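Lurkura canteen gets a new kitchen hand

Staff at the Clostik plant in Lurkura, who eat more than 800 lunches a week, may soon have some served by a robot arm. It is learning the trade at a bench beside a small toaster oven.

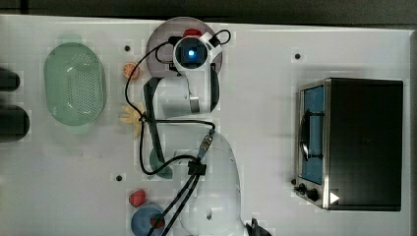
What the cooks think

"It doesn't want my job, it wants my bench," said canteen cook Abelardo Villalba, whose shift now starts at 8 and includes an hour of showing the arm where things go. He has asked for a trainer's allowance – the company is thinking it over. A decision is due in November. The dishes remain his.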